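Chapitre 6
Entretenir la cellule

J'ai longtemps cru qu'un robot se préparait au clavier. Chez Hetia, j'ai surtout appris à me baisser ! Avant le moindre réglage, je fais le tour à pied : le meuble, le panier, les pinces.

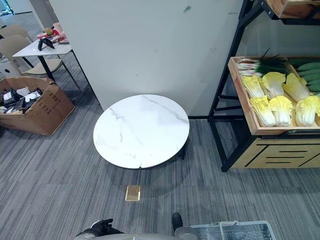
Fig. 6.1 – Le poste de travail, avec le rayon légumes à droite.

Ensuite viennent les articulations. Toutes les 600 heures, je reprends les vis du poignet – presque 80 minutes de travail, café compris – et je regarde où passent les câbles.
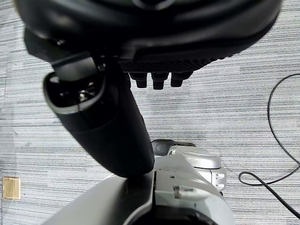

Je note tout dans le carnet Zostuner, même quand rien n'a bougé. On commence par le serrage.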